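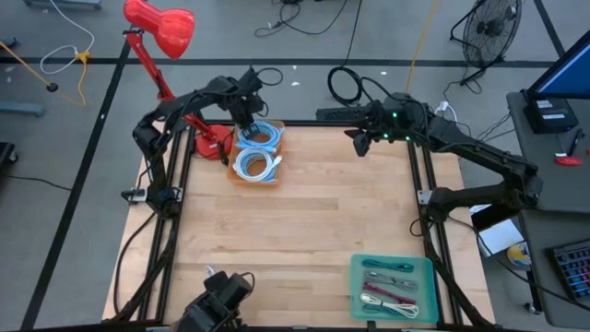
*Cable sorting bench, two arms on the side rails, trays on the table.*

**Floor marking and loose leads at a two-arm bench: what should our local rule say?**

Posted by Unton

Our department is preparing a written rule for benches at which small robotic arms handle cables. The present draft covers the arms and the emergency stop, but it is silent on the floor behind the table, where supply leads lie across the area marked with black tape. Does the tape have any standing as a boundary, and should leads be permitted inside it? The draft is due for review in April.

**Pritent**

Tape has only the meaning your rule gives it. A mark that is not explained in writing should be treated as decoration. We suggest the following wording:

- The taped line shows the limit of approach while the arms are powered.
- The line shall be set from the furthest reach of either arm, with the gripper fitted, plus a margin of 700 mm.
- Leads crossing the line shall run under a cable cover or be brought in from overhead.
- Work items shall be kept in trays. Supply leads shall not be placed in or across a tray.

The last point deserves care at a bench such as yours. Coiled cables in an orange tray are plainly work items, but a black lead looping behind the power strip could be taken for one by a new member of staff. We label both ends of every supply lead.

The margin is our own figure and should be checked against your risk assessment - it is no substitute for one.

**Gurulport**

Just use yellow tape, black is hard to see on a grey floor. Ours is form 2146 if you want to ask your safety office for something similar.

**Hrubý**

I agree with Pritent on the wording, but would add the desk lamp. Anything standing on the table within reach of an arm should be clamped or moved outside the working area, and the rule should say so. A round base resting on the tabletop near a tray is easily shifted by a gripper. The same clause could cover the keyboard and papers on the side desk, if the right arm is able to reach them.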